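Teaching Skorkley to Pick Up Flat Things
Student project report, June
By the Skorkley project group
2 min read

Our project began with a claim in the proposal that flat objects would be "a gentle warm-up." We have since apologized to each other.

The task was picking up a thin round object from a table. A gripper coming straight down has nothing to close on, so scripted grasps mostly pushed the things toward the floor. People don't have this problem, and we decided to copy people. We recorded 300 head-camera clips of hands lifting and moving coasters, labeled them in Breltamero, and trained a small policy to predict where the lift starts and which edge goes up first.
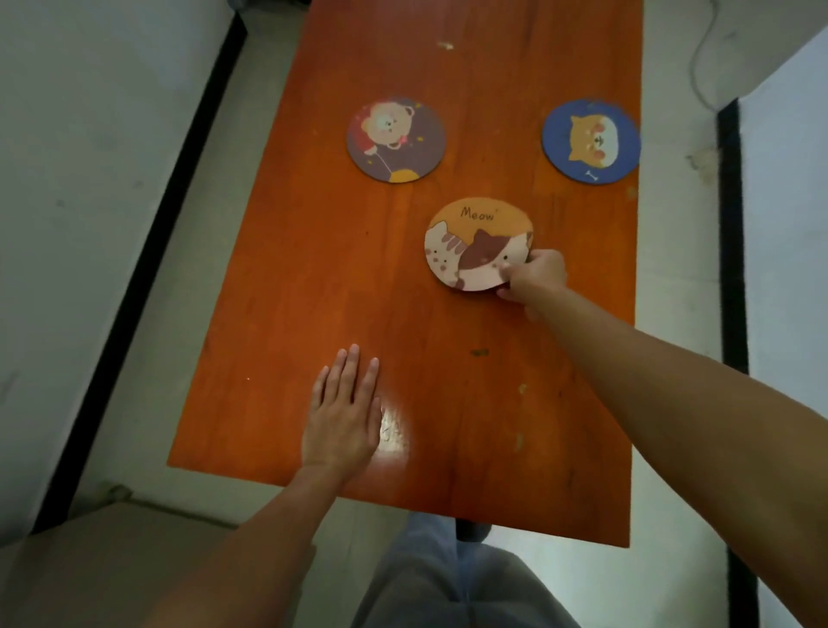
Labeling was slower than training. We had to agree on what counts as the start of a lift, and settled on the first moment an edge is visibly off the table — a rule that took two meetings. The other hand was its own argument. It often just rests on the tabletop, and our first model treated it as extremely important. Masking it out helped more than any of the clever things we tried.

The policy then ran on the Peltonen arm for 500 attempts. Tilting one edge first beat the straight-down grasp by a comfortable margin, though glare on a shiny table still fooled the edge detector, which at its worst tried to pick up a reflection 20 times in a row. We admire the commitment.

Remaining work: a matte table for comparison, and moving the labels to Truresum before the Breltamero trial license runs out.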